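Alumni Relations, Session 5: Planning a Reunion Weekend
Course notes – Hilde Claeys

Start with the class list. Kornholm keeps addresses for nearly 2000 former students, but many are out of date. Write to each year group through one contact person, who can pass on news of moves and name changes.

Invitations go out in two rounds. The first gives the date only. The second has the programme, prices and a reply form, and closes 14 days before the event.

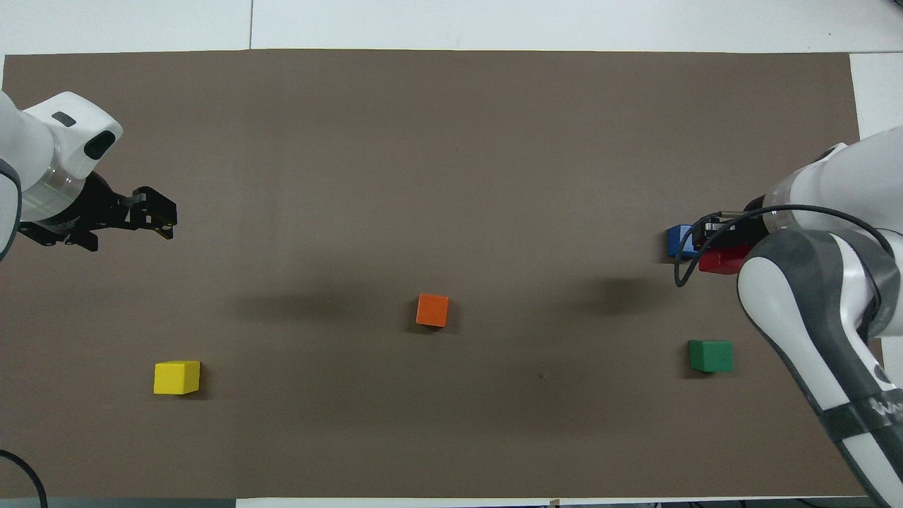

Tabletop with brown paper, robotic arm at left.

Keep the Saturday-style full programme for large years. Small groups prefer a meal and a campus walk – leave the afternoon free.

Reading for October: Moulin and Tessier, the Nirdale reunion report, section 2. Bring a draft invitation.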